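Does a Pillow Spray Help Students Fall Asleep?
Final project report, Methods in Everyday Science, Adatero College

1. Why we picked this

Ollent is a lavender pillow spray that half of our dorm, Birkilo Hall, seemed to own by the second week of the fall term. The label says it brings on "faster, deeper rest." It doesn't say faster than what. We wanted to know if there was anything behind the claim, or if people just like a pillow that smells nice and then give it credit for a good night.

We should admit our bias up front. Our group thought the spray did nothing before we started, and we tried to set up the project so that we could be proven wrong. Whether we managed that is for the grader to decide.

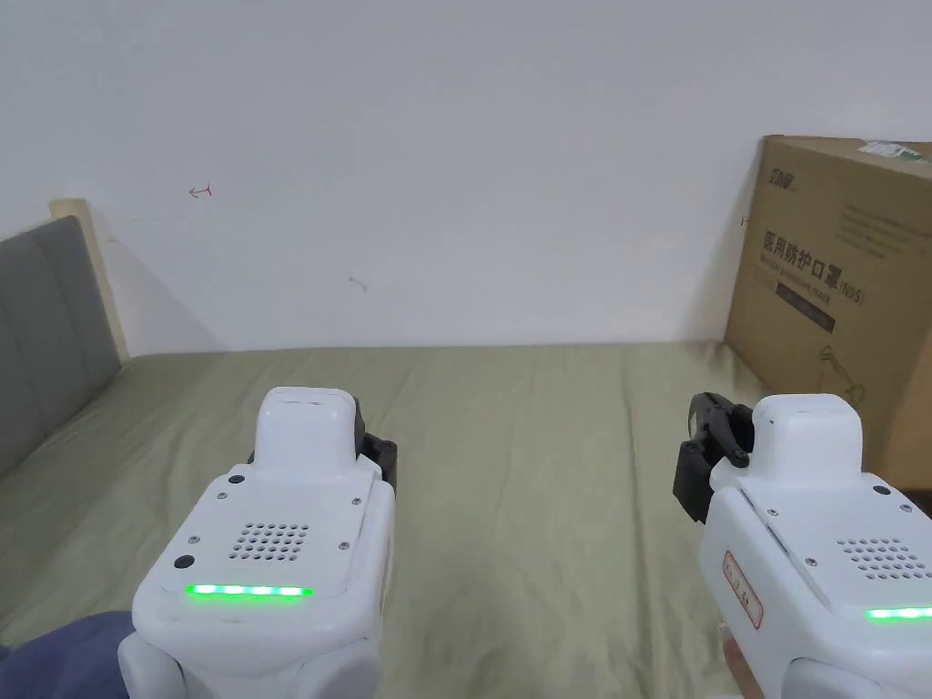 Did students who used the spray fall asleep faster?

By their own reports they did, by a few minutes on most nights, but students using a bottle of plain water with a drop of vanilla reported almost the same thing.

2. What we did

We signed up 15 students from Birkilo and asked them to keep a sleep diary through October. Each morning they wrote down when they turned off the light, when they thought they fell asleep, and when they got up. Halfway through, everyone switched bottles. The bottles were unlabeled, though the smell gave a lot away, and several people told us at the end that they had guessed which was which within a night or two.

After throwing out mornings with missing times we had 436 diary entries. That sounds like a lot of data, and in an early draft we wrote about it as if it were. It is still only 15 people, all living in the same building, most of them taking the same midterms in the same week.

3. The trouble with asking people when they fell asleep

We think this is the weakest part of almost every sleep claim we read, ours included. A person can't note the time they fall asleep. They can only guess the next morning, and the guess depends on how they feel at breakfast. Students who felt rested put down short times. Students who felt awful put down long ones, and some of them wrote "an hour" every single day, which we doubt.

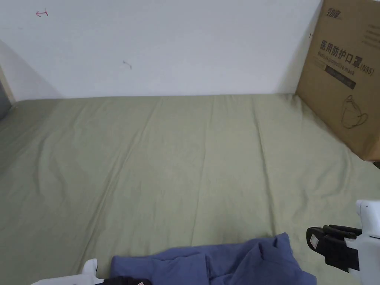 The guesses also bunch up on round numbers. Ten minutes, 20 minutes and half an hour make up most of the diary. If the real gain from a spray were three minutes, we would have no way to see it, and neither would the company unless it did something much more careful than we did. We wrote to Ollent asking what testing the label was based on. They sent back a coupon and a page about where the lavender is grown.

4. Things that seemed to matter more

Roommates, mainly. Entries that mentioned a roommate coming in late, talking, or playing music had the longest times to fall asleep, no matter which bottle was in use. Coffee after dinner came up often too. We did not plan to study either one, so we can't say much, and we are wary of picking winners after the fact. Look at enough columns and one of them will line up with something.

We also looked at a student project from Riihimäki, Finland, that our instructor had on file. That group tested herbal tea in the same way and found a large effect. They had no comparison drink, though, and the tea drinkers were told what the tea was for. We don't find it convincing. 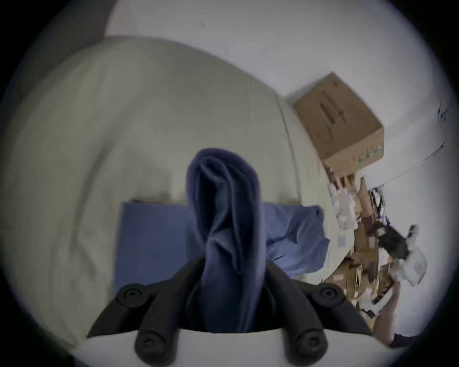
One reader of our first draft objected that we were being too hard on the spray. If it makes people feel like they sleep better, the comment went, then it works, and it costs less than most things students buy to calm down before an exam.

We talked about this for a while and only partly agree. Feeling rested counts for something. But the vanilla water gave the same feeling for the price of tap water, and the Ollent label promises a faster and deeper sleep, not a pleasant mood at bedtime. If the company wants to sell a nice smell it could say so.

5. What we would change

Use a comparison scent that people can't pick out. Keep exam weeks out of it. Borrow some kind of movement recorder so the times don't come from memory. Two of us would also drop the morning "how rested are you" score, since we never agreed on what a 4 meant. The third wants to keep it and fix the wording.

6. Result

We found no good evidence that Ollent does more than scented water. We did not show that it does nothing.

Adatero College, Methods in Everyday Science | Contact the course office | Copyright the authors | Back to top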